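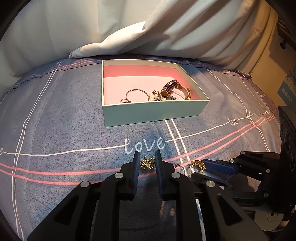

Costume jewelry gets dirty in ways the real stuff never has to worry about. Gold plate is a layer of metal about as thick as a good intention, and most of the advice you'll find for cleaning it was written for people who own diamonds. Follow that advice and you will have a very clean piece of gray metal. A flower earring with a tiny pearl-colored center, like the one on the sheet below the word "love", is a fair test of anyone's patience, with all those petals for hand cream to hide behind. What follows is how I do it, after ruining enough pieces to have opinions.

What you need

A small bowl of lukewarm water. A drop of dish soap, the plain kind. A baby toothbrush, or the softest one the drugstore sells. Cotton swabs. Two lint-free cloths. Wooden toothpicks. A towel to line the sink, and the sink plug firmly in, whatever you may believe about your own coordination.

Leave the baking soda in the kitchen. Same goes for toothpaste, vinegar, ketchup (yes, people do) and the silver dip under the sink. They all work by taking something off the surface, and on plated jewelry the surface is the only part you paid for.

Step 1. Sort before you wash

Make three piles. The first is plain metal: chains, hoops, bangles. The second is anything with a stone or pearl glued in. The third is anything already flaking, green or held together by hope.

If you can't tell whether a stone is glued, look at it from the side under a lamp. Prongs are little claws that hold the stone by force. No claws usually means glue, and glue hates a bath. My friend Éabha Mac Suibhne once soaked a whole brooch overnight and spent the next morning straining rhinestones through a tea sieve. She has 22 of them in an egg cup to this day and no idea where they go.

Step 2. The plain metal pile

Put the drop of soap in the water and stir. Dip one piece at a time, in and out, and brush with almost no pressure. You're persuading. Ten seconds a side is plenty for a ring. Chains can lie in the water for a minute, laid out straight, or you will be spending your evening on Step 6.

Rinse in a second bowl of clean water. Running tap water is how earrings go on to explore the municipal system.

Step 3. The glued pile

No dipping. Dampen a cotton swab in the soapy water, squeeze it out until it feels nearly dry, and work around the stone. Follow with a swab dampened in clean water, then a dry one. For the gaps between petals or leaves, wrap a wisp of cotton around the end of a toothpick. A bare toothpick will scratch the plating, and you'll notice the scratch every time you wear it.

Fake pearls are a coating over a bead. Wipe them with a barely damp cloth and move along. Perfume strips the coating in no time, so put your earrings in last.

Step 4. Drying

Pat everything, then lay it on the second cloth and leave it alone until morning. Hollow pieces and twisted bands hold water on the inside. A hair dryer on the cool setting is allowed if you are going out. The warm setting softens glue. See Éabha, above.

Step 5. The green bits

Green crust means the copper underneath has started talking to the air. A dry toothpick with cotton will lift the loose part. If the color stays put, the plating has gone there and cleaning can't bring it back. A thin coat of clear nail polish on the inside of a ring will keep your finger its original shade for a few weeks. Then it chips, and you do it again, and that is the relationship you have now.

Step 6. Knotted chains

Lay the chain on a sheet of wax paper with one drop of baby oil on the knot. Use two sewing pins and loosen from the middle. Pulling on the ends makes it worse, which won't stop you. Wash the oil off as in Step 2.

Storing it

Small zip bags, one piece to a bag, air pressed out. I resisted this for years on the grounds that it looks like an evidence locker. It does, and my chains no longer tangle. Keep the bags out of the bathroom, especially in August if your house is anything like mine.

How often? Wipe with a dry cloth after wearing, and do the full wash when a piece looks dull. The earrings you never wear don't need it. They just need dusting, and possibly a new owner.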